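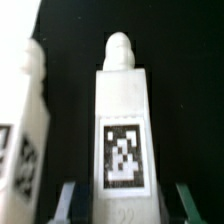

Game Piece Finisher and Set Inspector (part-time, on site)
Tilolum, Curkthorpe workshop

Tilolum makes board game pieces with printed markers, for tables that read the position of each piece during play. The Curkthorpe workshop finishes, labels and packs the sets. We are hiring one person for the finishing bench.

The job

Pieces reach the bench straight from the print room. Each has an upright body, a rounded top, a marker label on the front face and a number in the material near the base. The current run is 1,766 pieces in white, to be followed by a second run of 2,000 in December.

You will:

Remove support material and strings from the knob and shoulders with a blade and a fine file. The outline of the knob may vary slightly from piece to piece. Lumps that can be felt with a fingertip are filed down.

Check that the base sits flat on the gauge plate. A piece that rocks goes back to the print room with a red slip.

Match the number on the piece against the marker on the label sheet. A wrong pairing makes the whole set unusable, and it is the most common cause of returns.

Apply the label square to the front face. The white border must be complete on all four sides. Do not trim it. A label with a lifted corner, a crease or a visible bubble is removed and replaced with a new one; labels are never reused.

Read each finished piece once on the test table and enter the result in the Gamage log.

Pack finished pieces in Sketov trays, in number order, labels facing the front of the tray.

The expected rate after training is 300 pieces per shift. During the first two weeks no rate applies.

What we need from you

Steady hands and good close vision, with or without glasses. You will work with small blades and handle matte white plastic, which shows fingerprints and grease, so gloves are worn at the bench and changed after breaks.

The ability to tell similar black-and-white patterns apart. Many of the markers differ by only a few cells. There is a short matching test at the interview.

Basic written English for the log. Experience in model making, dental lab work, label printing or print finishing is useful but not required.

Hours and conditions

Four shifts a week, Tuesday to Friday, starting at 9 a.m. Each shift is six hours with a paid half-hour break. The bench is seated, with an adjustable chair and a magnifier lamp. Filing is done under extraction. Gloves, cutting tools and eye protection are supplied.

The contract covers both runs and may be extended if the colored sets go ahead. Pay is hourly, at the workshop's grade 2 rate, and is paid every two weeks. The rate sheet is sent with the interview invitation.

How to apply

Send a one-page résumé and a few lines on any fine handwork you have done to Edileuza Frota, finishing lead, at the Curkthorpe workshop. Photos of your own work may be attached, up to three. State which shifts you cannot work.

Interviews take place at the bench and last 45 minutes, including the matching test and a trial with one label sheet. Please bring reading glasses if you use them. Applicants will hear from us either way.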